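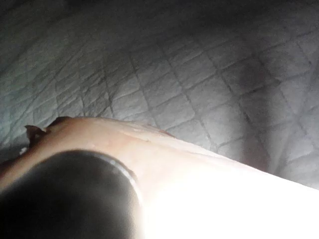
Bench Diary > Flerkotness

Search this diary... Go

Tuesday, January 16, 2024

Well, I got the Honda started on the second try, which in this cold I'm counting as a win, and I was in Cludwood before anyone had put the coffee on. Good thing too, because Flerkotness was in a mood. (That's the suturing machine, for anyone who wandered in from a search. The name was on the crate when it came and it stuck.)

The left jaw has been grabby since last week. It closes fine, then when you tell it to let go of the needle it thinks about it for a second, and by then the needle has rolled and you're starting the bite all over. I'd been blaming the software, mostly so I wouldn't have to take the tip off. Today I took the tip off! Sixteen screws in that cover, every one of them tiny, and I dropped two of them down into the base where the cable tray is. Found one with the magnet. The other one is still in there and I'm going to pretend I didn't write that down. There are spares in the Doswood box.

The trouble was dried gunk in the jaw hinge, plus a cable that had gone a little slack. Cleaned the hinge with the soft brush and the warm water, blew it out, brushed it again, let it sit for 20 minutes under the lamp while I ate half a bagel. Then I took up the cable a quarter turn at a time until the jaw stopped having that lazy bit at the start. I always want to crank it further and I always regret it, so I stopped at the first turn that felt okay and wrote it on the tape on the side of the motor box. The old number on there was from September, so yes, overdue.

Next was the wrist camera, my least favorite part. The thing sits so close that half of what it shows you is a big dark blob of something with a lighter rim on it, and then the light was blasting the bottom right corner to plain white. You could read the diamond stitching on the padding behind just fine and hardly anything down in the bright part, where I'd like to see something. I turned the lamp down one click, moved the arm of it over, and ended up turning it back because then the other side went muddy. Need a real diffuser. A piece of baking paper is on the list for tomorrow and I don't care how it looks.

Moved on to the tissue pad for thread work, the green-blue braided stuff. I love that color, it's so easy to pick out against something pale.

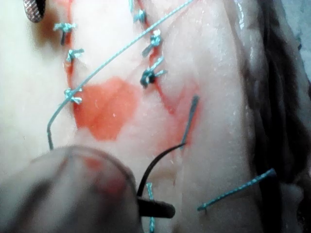
Curved needle in the black jaw, with the knotted lines up above.

I ran the release check with the jaw over the padding first, open and close, open and close, 6 rounds with no needle and 6 with. No sticking at all! Then I got cocky and ran it faster and it hung once, so the hinge may want another soak. Or I've got the cable a hair too tight after all. I'll know more once it's had a night to settle.

Other stuff, so I don't forget it. The wrist makes a small click on the far turn, but it did that before I touched anything. We're low on braided thread and the Doswood order form wants the part number off the lid, and I threw out the lid. The little brush is shedding. Also somebody please buy a longer magnet (it's me, I'm somebody).

Home after dark with the heater barely working. Soup, socks, bed. Tomorrow baking paper, hinge soak, and another go at finding that screw.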